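4.2 Open day procedure

The open day was held at the Granombridge site on 2/17/24. Its purpose was to find out how people with no background in robotics read the behaviour of a household manipulation policy when they watch it live in simulation. The kitchen task from Section 3 was used without changes to the policy weights. Visitors came through in groups and stood at a wall display fed by the Fanent simulator, with a second, smaller display showing the commanded joint positions.

Each group watched a block of 30 episodes. The starting pose of the cup was drawn at random within the reachable part of the countertop, and the cup could start upright or on its side. Episodes were stopped at 800 control steps. The operator did not comment during an episode and answered questions only between blocks. Figure 3 is taken from the display feed and has a cup on its side near the front of the counter, with part of a gripper finger at its open end.

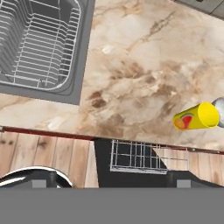

Figure 3. Kitchen task as rendered for visitors. Sink with wire dish rack at upper left, cup and gripper finger at right, open cavity with a second rack below the counter.

Khrystyna Yatsenko objected that a block of episodes with random starts tells a visitor very little, and that she would have preferred to see the same start repeated until the policy did something different. We accept the point. Repeated starts separate variation in the policy from variation in the layout, and the Hodine logging tool already stores the seed needed to replay them. Repeats were added for the March session, which is reported in Section 5.

Comment cards were handed out after each block. We collected 521 written remarks, of which 200 were coded by two readers working apart, using the Fagerlund scheme. Remarks on speed and on hesitation before contact were coded separately, as visitors often used the word "slow" for both. Remarks on the look of the rendering were kept in the set but left out of the scores in Table 2. Where the two readers disagreed, the remark was given both codes.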